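Brorkenell Help Desk > Work and Trades > Automation on the Job
Print this page | E-mail this page

Two-armed robot coming to our prep room. What changes for the crew?

Posted by dishpit_dana, Jun 1, 2019

I run the prep and dish side of a catering kitchen, 16 of us over two shifts. The owner wants to bring in a robot with two arms to handle bowls and set out tables. I'm excited and my crew is mostly not. They want to know whose hours get cut and who has to babysit the thing. Has anyone lived through this? What did your people end up doing all day?

Letay Tekleab

Oh, I love this topic! We put in a two-armed setup at Admasu in January and I would do it again tomorrow. I was a tray packer for years, and now half my shift is packing and half is working with the arms.

The biggest change is that somebody has to think about the table. People reach around a mess without noticing it, and a robot needs things where it expects them. So our packers became the ones who decide where every bowl goes, and they are very good at it — better than the guy who came to install it. Ask for that job to go to your own crew, and ask for the pay bump in writing before the first day. Ours was 15 cents an hour until we complained, so don't be shy.

Hours did not drop for us, but the shifts moved. Two people who liked the early start lost it and they are still sore about it. Tell your crew about schedule changes early, even if the plan is half done.

Also, go and watch the arms do plain boring bowl work before you make up your mind. We practice on a small table with colored dishes, and I still stop to look on my break. 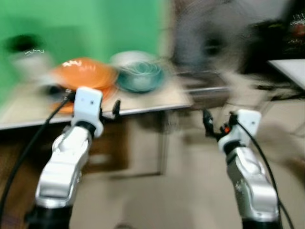

Both arms at the bowl table, mid-shift.

Keep the floor by the arms clear, and let everybody try the stop button. My nervous coworkers felt a lot better after they had pushed it themselves!

fivo_fan

We have one at Judent. It's slow but it's great for wrists. I used to lift 200 bowls before lunch and now it's more like 100. Get a good mat to stand on, that has nothing to do with the robot but get one anyway.

nightshift_lou

Depends on the owner. Ask him.

Contact us | Copyright Brorkenell Help Desk | Back to top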